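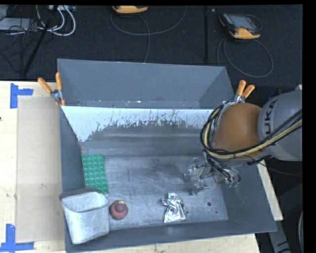 A reader wrote in last month to say that she had scrubbed her old metal storage bin until her wrists ached and it still looked tired, and could I please tell her whether to keep going or give up and buy a new one. Keep it, I wrote back, and put the scouring pad away! Metal bins are about the most forgiving things a household can own, and most of what bothers us about them can be dealt with in an afternoon, with a cup of something warm nearby.

Start by emptying it completely. I know that sounds silly, but I have caught myself more than once wiping around a stack of seed packets I was too lazy to lift out. Shake out the grit or vacuum it up with the brush attachment while everything is still dry. Grit plus a wet rag makes a very good sandpaper, and you will see the swirls in the metal for years afterward.

Then wash it with warm water and a small squirt of plain dish soap. A soft cloth does for the flat walls, and an old toothbrush gets into the seams and along any rim or ledge, where the dust likes to pack itself down. Rinse twice. I used to rinse once and wonder why my bins felt tacky in the summer.

Scuffs and marks

Pale scuffs are very often something that rubbed off onto the metal, so try the gentle things first. A paste of baking soda and water, left for a few minutes and rubbed with a damp cloth, takes away a surprising number of them. If the bin is painted, test a corner nobody looks at, and go lightly. White crusty deposits from hard water will usually soften under a rag dampened with white vinegar (lay it on, go fold some towels, come back). Don't leave vinegar sitting on galvanized metal, though. It will dull the coating and eat at it, so on those I stick to soap and patience.

Small brown spots deserve a closer look. Sometimes it's only tea or wood stain or goodness knows what, and it wipes away. If it feels rough under your fingertip it is probably rust, and I would see to it before winter. Rub just that spot with very fine steel wool, wipe it clean, let it dry, and dab on a bit of metal primer and then paint. My little can of Tekora gray has lasted through 3 bins and a mailbox and I still haven't seen the bottom of it.

Old stickers and labels

Warm the label with a hair dryer and peel slowly from one corner. Whatever glue stays behind gets a few drops of cooking oil, ten minutes' rest, and then soap again. Peel on a cold morning in the garage and you will only tear the paper into confetti, as I did this September.

Drying and putting back

Dry it with a towel straight away and then tip it on its side with the open end toward the breeze. Water hides in folded seams much longer than you'd expect. If the bin is going to live on a wood shelf or bench, put 2 strips of felt or cork underneath so it doesn't leave marks when you slide it out. Line the bottom with a piece of old rubber mat if you keep tools in it. It is quieter, too, which my household appreciates when I go hunting for the pliers after supper.

Bins that hold onions or potatoes should have a sheet of brown paper in the bottom, changed whenever it looks grubby.

Next time: drawers that stick, and what to rub on them.

Posted October 23, 2022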